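Why Does a Mug Have a Handle?
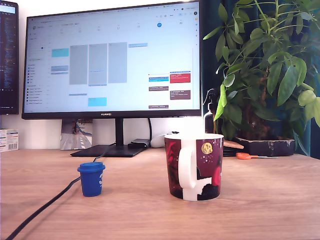 A mug with its handle pointing left, ready to be picked up.

Pick up a cup of hot cocoa with no handle and you will learn something about heat very quickly. You will probably also say "ow."

Heat likes to travel. It moves from hot things to cooler things, and your fingers are cooler than cocoa. When heat passes through something solid, like the wall of a mug, we call it conduction. The wall touches the cocoa, so it gets hot. Your hand touches the wall, so your hand is next in line.

A handle makes the trip longer. It joins the mug in only one or two small spots, so heat has to squeeze in there and then crawl along the loop. Air flows past the loop the whole time and carries some of the heat away. Clay is also slow at passing heat along. Metal is fast, and that is why a metal spoon left in soup can give you a nasty surprise.

People drank from cups without handles for a very long time, and plenty still do. The trick is to hold the cup by the rim, or to wait. Waiting is free, but grown-ups are strangely bad at it before breakfast.

Try it yourself

Ask an adult to fill a mug with warm (not boiling!) water. Wait 30 seconds, then touch the side with one finger and the handle with another. Which is warmer? Check again after 60 seconds. Write down what you felt, then give the water to a plant once it has cooled – plants don't care for hot drinks.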